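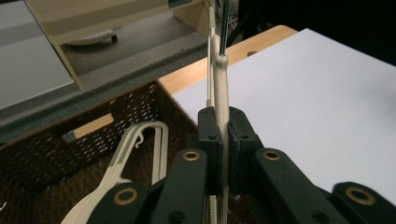

What does the Bristero kit cost you in time before it earns its keep? An afternoon of setup, and then a week or so of patience while your people get comfortable squeezing the thing.

Good morning, everyone, and thank you for coming in before the coffee was ready. I've been living with the Bristero for a good while now, and I want to tell you how it went, including the parts where I grumbled. (Pause. Let the folks at the back find seats.)

The kit comes with 2 hand grippers, a charger and the Gestside software, and you record a chore by doing it yourself, gripper in hand. We set ourselves a target of 1000 recordings, all of them clothes hangers — picking one up, moving it, putting it down. It sounds dull, and some afternoons it was, but my goodness, you learn a lot about hangers!

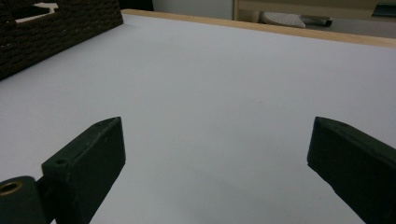

Now, the software. Gestside sorted our first batch of 48 recordings and threw out 19, mostly for moving too fast, and I was a bit offended, I'll admit. Slow down at the start and end of each grab and it treats you much more kindly. (Show the settings page here.)

Compared with the Vurnow kit, I found the grip easier on the wrist, though the manual is thinner and I missed the printed quick-start card. Ask me about the charger afterward — I have opinions. Next slide is pricing.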